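Thank-You Notes, Late

I owe thank-you notes to most of the people I have ever met. The backlog starts with a graduation. I was 18, my aunt's friends had all put checks in cards, and my mother set a box of stationery on my bed with the look of a woman serving papers. I wrote four. The box had 81 sheets in it, which tells you what she thought of my prospects for popularity, and I still have most of them. They have yellowed a little at the edges. So have I.

Last December I decided to clear the debt. I had been sick for most of the fall and people had been very good to me. There was soup. There was a man from the next street over, Oddur Hviid, who shoveled my walk before I was up and then denied it. You can't text a man like that. He would have to admit he owned a phone.

So I made a list and put the kettle on, and then I found out that I no longer know how to write by hand. I don't mean the look of it, though the look of it is bad. I mean that my head has gotten used to the delete key. On a screen I write a sentence, dislike it, and kill it before it can embarrass the family. On paper it just lies there. My first try at a note to Oddur began "Dear Oddur, I wanted to" and I sat looking at that for as long as it took the tea to go cold. I wanted to what? I already wanted to. I was doing it.

The stores will sell you help with this. I bought a little book on the art of the note, printed by an outfit called Selten, which gave a formula: name the gift, say how you will use it, mention the future. Try it with soup. "Thank you for the soup. I ate it. I look forward to eating again."

I also bought pens. This is what a person does when the trouble is with the words.

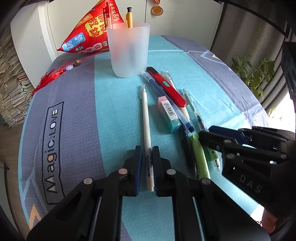
Leokadia Jasińska wrote to me after I grumbled about all this in an earlier post, and she was firm. A thank-you note, she said, should never run past the front of the card, should be written standing up at the kitchen counter, and should go out the door before you've had time to read it over. She has done hers that way all her married life. Her one regret is a note that thanked a cousin for the wrong lamp, and the cousin was so pleased to get any note at all that she never brought it up.

I have come around to the standing part. Sitting down makes me think I am writing literature. At the counter, with my elbow next to the toaster, I am a person with a stamp and somewhere to be. My notes have dropped to three sentences and one of them is usually about the weather.

I'm less sure about not reading them over. I sent one to the Abbasi family thanking them for "all your patients," and they are not doctors. Mrs. Abbasi has it on her fridge. I've asked her to take it down and she says she likes the card.

As for what the notes get you, I can report mixed results. Two people called to ask if I was dying. One wrote back to thank me for the thank-you note, and now I don't know whose turn it is. My sister said hers was lovely and wanted to know why it was on graduation stationery.

Oddur has said nothing. I put his through the slot myself, in person, after dark, like a burglar working in reverse. When I passed him outside the hardware store he nodded, looked at the sky, and said the forecast was wrong again. Then he told me my gutters needed doing. They were done by the end of the week, and I've got another card to write.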